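We Got Married on a Ferry (Sort Of)

March 5, 2022

Okay, so I promised everyone the long version, and now that the thank-you cards are finally in the mail I can sit down and write it.

When Vilmos proposed in December I already knew I didn't want a ballroom. My cousin had a ballroom. It was beautiful, and she spent the whole evening going from table to table and never got any cake! What I wanted was a boat. I grew up taking the little ferry out to Ziststead every summer with my grandmother, and I had this picture in my head of saying our vows out on the water, halfway across, with the wind wrecking my hair.

Vilmos said yes before I'd finished the sentence. His mother took a bit longer.

The ferry company will let you book the upper deck for a private group, but the limit is 70 people and that includes the crew up there. Our first list was way over. We cut it, we argued, we put two of his uncles back on, and we cut it again. If you're one of the people who only got the dinner invitation, please know it was purely a deck thing and I felt awful.

The whole deck booking came to $534, less than my shoes and the flowers put together. I still have the receipt on the fridge.
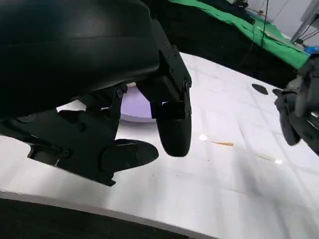

Karla Cuautle wrote to me after my last post to say that she'd looked into a boat wedding too and got scared off by the paperwork, because the officiant she'd hired wasn't sure which county they'd be in when they said "I do." She wanted to know how we got around it.

Good question, Karla, and the answer is that we cheated a little. We signed everything at the dock in Fodor before we boarded, with Stefaniia and Ferenc as our witnesses, leaning on the hood of a parked car. So legally we were married in a parking lot at 9 in the morning. The vows on the water were just for us (and for my grandmother, who would have loved it). I'd tell anyone to do it that way. You get the boring part over with and then you can cry in peace.

And I did cry. So did Ferenc, who blamed the wind. My veil lasted maybe five minutes before it went straight over the rail - goodbye, veil - and Ginette, bless her, took the scarf off her own neck and tied it in my hair. It's in almost every photo from then on and I like it better than the veil anyway.

What I would change: more blankets, a microphone, and something to eat on board. We figured people could wait for the dinner, but sea air makes everyone starving. Stefaniia found a bag of pretzels in her purse and it went around the deck like treasure.

Dinner was at the old inn on the island, fish and potatoes and a very lopsided cake that Vilmos's sister made. I had two slices, sitting down.

I'll put the vows up next week if Vilmos lets me. He's still embarrassed about the part with the duck.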